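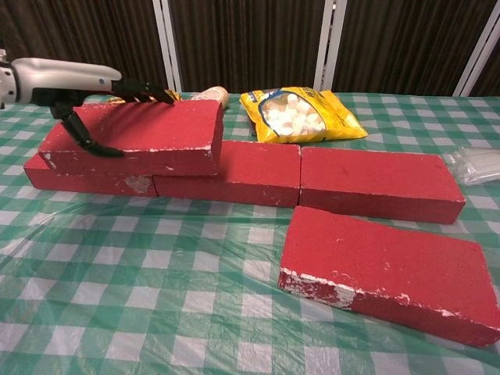

**KEVSTEAD, January 23, 2021** – Podside has begun a second round of recording for its stacking set, a body of examples used to train a learning system for arm and hand control. The task uses five red bricks on a covered table. Three form a bottom row, and the robot hand places others on top so that each one bridges a joint.

Every attempt is stored as one episode, with joint positions, motor currents and video on a shared clock. The first round produced 209 episodes, of which 64 were set aside after checks found gaps in the timing data. Podside now runs the checks after each block of 40.

Other goods are left on the table behind the row, among them a yellow bag of marshmallows, and are moved between blocks. The bricks have chipped paint and are not being replaced, as the worn patches vary how each face looks to the system.

Labelling is handled by Schwaiger, which marks the start and end of each grasp. An episode takes roughly nine minutes to label. The second round is due to close in May.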